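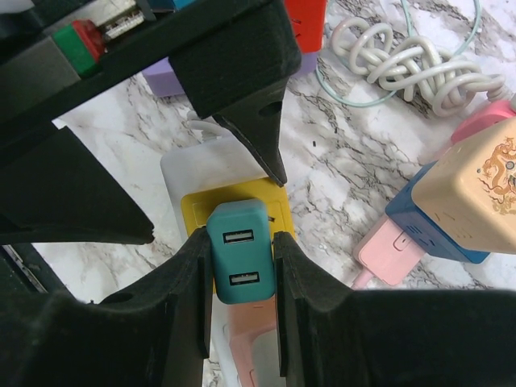
Which gripper fingers are we keeping for the small parts trials?

The slotted black pair, for now. We ran them against the Foseo fingers and the older Plakero set through most of April, and they dropped the fewest parts. The full results are on the shared drive, and Noreen Tarar has the spare sets if you want to try them on your own arm.

Each set was given 100 picks on the marble-patterned tabletop, with chargers, adapters and cables laid out close together. We then took the two better sets on to 500 picks each. A pick counted if the part came up, stayed up for the move and went into the tray the right way round. Anything that slipped or turned in the fingers was marked as a miss, even if it landed in the tray.

The Foseo fingers are softer and held rounded plugs very well. They had more trouble with square blocks standing close to something else, as the tips are thick and tend to push the next part along before they close. The Plakero fingers are thin enough to get into a narrow gap but they are hard, and a smooth charger would turn in them if the grip was even slightly off centre. We stopped using them after the first round.

Cables are still the main cause of misses for all three. A loop lying over a block gets caught between a finger and the block, and the controller reads the extra width as a good grip. Brinden has changed the closing routine so that the fingers stop, open a little and close again before the lift. It adds a short wait to every pick. People who were timing their runs before the change should not mix the old and new figures in one sheet.

On cameras, we are staying with the small one at the wrist. The overhead view was better for planning which part to take first, but the arm blocked it at the moment we most wanted to see the part. The wrist view shows the fingers and what is between them, and that has made sorting the misses much quicker. Baranauskienė went back through 337 clips from the second round and was able to give a cause for nearly all of them. The few left over were mostly pale parts against the pale table - we may try a darker mat.

A note on settings. The grip force in the shared profile was put up during the Foseo runs and left there for a while. It is back to normal now, but if you copied the profile to your own controller please check it before your next session. Profile 781 is the correct one.

Next we will repeat the cable tests with the new closing routine and both remaining sets of fingers. If you have old chargers or adapters in odd shapes, leave them in the box under the bench. Flat ones are especially wanted, and please tape up any with loose pins.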